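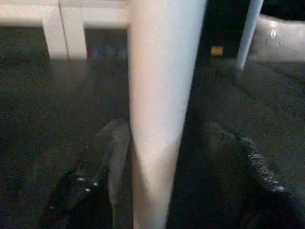
Selina Leitner on small speakers, long evenings and the trouble with bass

Selina Leitner has made me a pot of tea and then forgotten to pour it, because she has remembered a drawer of rubber feet she wants me to see. There must be a good many kinds in there, soft ones and hard ones and a few shaped like little mushrooms, and she has an opinion on every one of them. "People laugh," she says, tipping some out on to the bench. "Then they put the speaker on a kitchen shelf, turn it up, and it walks off the end."

The speaker in question is the Cludier, a kitchen radio and wireless speaker which her company, Truvlow, put on sale in July. It costs 295 pounds, it is the size of a decent loaf, and it has three buttons and a knob. I have had one next to my bread bin for a few weeks now and have grown very fond of it, which I ought to confess before we go any further, as I had planned to be a good deal sterner than this.

Leitner trained as a piano tuner, a job she did for years and still talks about with great affection. She liked the driving, she liked being given cake, and she liked the moment when an old upright that had been left to its own devices since somebody's grandmother died began to sound like a piano again. It also, she says, taught her what rooms do.

"You'd tune the same make of piano in two houses in the same street and they'd be different animals," she says. "One lady had thick carpet and curtains and a big soft sofa, and the thing sounded as if it had a cold. Next door had a tiled floor and it nearly took your head off. I used to go home and think about it in the bath. So when I started building speakers, I wasn't thinking about the speaker very much, I was thinking about those two houses."

Her first attempts were made for herself, in the evenings, out of shelf board and parts from dead radios. She gave some to friends. The friends were kind about them, and one or two of them, she suspects, put them in the loft. The Truvlow business began when she rented a unit behind a tile shop and took on two people to help with the electronics, a side of things she describes herself as "all right at, in the way that I'm all right at French".

I ask her why a kitchen. There are plenty of speakers for living rooms, and most of the big names would say theirs will do perfectly well next to the toaster.

"They will do, yes," she says, and finally pours the tea, which has gone the colour of a conker. "But kitchens are horrible places for sound. Everything's hard. You've got the fridge humming, you've got the extractor going, somebody's running a tap, and what do you want to listen to in there? Voices, mostly. The news, or a play, or a podcast about murders. And then you want it to turn into a proper music thing when the washing up's done and you've got a glass of something. Those are two jobs and they pull in opposite directions."

The way the Cludier deals with this is with a setting called Ruchti, named after the village where Leitner and her husband were on holiday when she worked it out on the back of a walking map. Press the middle button and the low notes are held back, the speech comes forward, and the whole thing sounds rather plain and clear, like somebody talking to you across a table. Press it again and the warmth returns. I asked whether it might have been simpler to have the speaker decide for itself, as so many gadgets now seem keen to do, and she pulled a face.

"We tried that. We had a version which listened out for talking and changed over by itself, and it was clever, I was proud of it, and it drove me up the wall. You'd be listening to a song and the singer would say a few words in the middle and off it would go, all the bass gone. I'd shout at it. My husband said, put a button on it, Selina. So there's a button on it."

The bass was the long struggle. A small box can only move so much air, and the usual trick is to make it boom at one note and hope that everyone is impressed. She plays me an early Cludier that does exactly this. A double bass goes up and down the scale and seems to play the same fat note every third step or so. Then she plays me the finished one, and the tune is simply there, quieter, and you can follow it with your finger. "It's less," she says. "I won't pretend it isn't less. If you want your windows to rattle you should buy something bigger, and I'll happily tell you which."

She did, too, and they were not hers. She is generous about other people's work in a way I have not often met in this trade, and has an old set of headphones hanging by the door that she calls the best thing anyone has ever made for the money, the ear pads long since replaced and the cable mended with tape.

We talk for a while about the app. There is one, called Clitudard, and it is the part of the project on which I had most to say, none of it very nice. When I first set up my Cludier the app lost it twice, and on the second occasion insisted that I lived in a flat with a speaker called "Bedroom 4". Leitner puts down her cup and listens to all this without interrupting.

"Yes," she says. "I'm sorry about that. It's my least favourite part of the job and I think it shows. We had an update at the end of July and it's much better at finding things again after the router's been off, but it still takes too long the first time. What I would say is that you don't need it. You can pair it from your phone like any other speaker, and the radio works if you never install anything at all. I was very firm about that. My mother has one and she hasn't got a smartphone and doesn't want one."

Her mother, it should be said, is also the reason for the knob. The earliest version had a strip along the top that you stroked to change the volume. It looked lovely, and it did nothing whatever for somebody with flour on her hands. The knob that replaced it is large and slightly rough and turns with a good solid resistance. I find myself turning it when I walk past, for no reason.

What about repairs? I had taken the back off mine before I came, with an ordinary screwdriver, and found the battery held in by a strap and two screws. She is delighted by this and wants to know how long it took me. "The battery will be the first thing to go. It always is," she says. "So you should be able to buy another one and put it in yourself, and you can, it's on the website for 60 pounds, and I'd like it to be cheaper. I'm working on that. The knob comes off as well, and the grille. If you drop it down the stairs I can probably sell you the corner."

The first batch was 800, and at the time of my visit most of those had gone, a good number of them to people who had heard one in somebody else's house. There has been no advertising to speak of. Leitner is making a second batch for the autumn and has been asked, by more or less everyone she meets, whether there will be a larger model. She will not be drawn on this, though there was a larger box under a dust sheet in the corner, and when she saw me looking at it she offered me a biscuit.

There are things I would change. The light on the front is too bright at night, and you can only dim it in the app. The handle, a leather loop at the back, is a touch short for a big hand. I would like to be able to store more than three radio stations, and I said so, and she wrote it down on the back of an envelope on which, I noticed, several other people's complaints had already been written.

Before I left she took me next door to the tile shop, where the owner lets her use the showroom after hours. It has a bare floor and bare walls and more hard shiny surfaces than any kitchen in the country. She put a Cludier on the counter, found a recording of a piano and stood at the far end with her head slightly on one side.

"Bit bright," she said. "The top octave. Do you hear it?"

I did not hear it, and told her so. She played it again.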